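1/ At Tapsell we have now a written set of rules for collecting grasp demonstrations with the hand-held gripper. Gwenaël Lecomte and I wrote the first version in December. Several of you asked what is inside, so I put the main points in this thread.

2/ The first rule is about the desk. We do not tidy it before a session. A policy trained only on clean tables has trouble when it meets a normal office, with cables and papers and cups. What we do remove is anything that can break or spill near the path of the hand.

3/ Bottles have their own paragraph. Cap closed, always, and you check it with your fingers before you pick up the gripper. Both fingers should touch the bottle at the same height, and the bottle should stay upright between them.
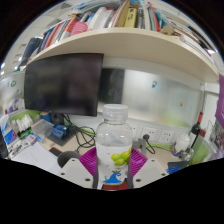
4/ Then the screens. Every monitor within view is switched off or locked. Shona Lowther insisted on this one and she was right: in our first review she could read a part of somebody's email. Phones go face down, or better, in a drawer.

5/ Printed papers are more difficult. People forget them, because a paper looks harmless. Our rule now says: if you would not pin it on the wall of the corridor, it does not stay on the desk. When we are not sure, we ask the owner of the desk and write down the answer in the session log.

6/ How fast to move? Slower than you want. We approach, we close, we wait one breath, then we lift. Kirsty Faulkner went through 1163 clips from the old set and rejected 282 of them, and a fast closing of the fingers was the most common reason.

7/ The same object must be grasped from different sides and with different backgrounds. We ask for at least five approaches per object, and the person steps to another position between them. Turning only the wrist does not count as a new approach.

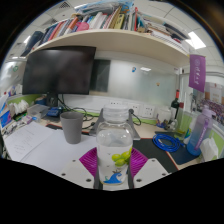

8/ Cleaning and checks. Wipe the finger pads before each session and look if the ribs are torn. Check the screws of the housing by hand. If one is loose, you stop and tighten it, also in the middle of a series, and you note the clip where you stopped.

9/ Breaks. Maximum six series, then another person takes over. The tool is not heavy but the wrist gets tired before you notice - and tired hands make strange data. Manaia Tautahi wanted a lower limit here, and we may change it in the next version.

10/ What we have not solved: naming. Gident and Podotero both send us files, and each team has another word for a failed grasp. One says "slip", one says "drop", and for us these are two different things. I would be glad to see how others write this down.

11/ Somebody asked if we follow an official standard. For the robot cell, yes, there is a safety file and it is kept separately. For the hand-held work we did not find one that fits, so this is only house practice. Please do not quote it as more than that.

12/ The full text has two pages. If you want it, write me a message and tell me which gripper you use, then I can send the right checklist with it. Corrections to my English are also welcome.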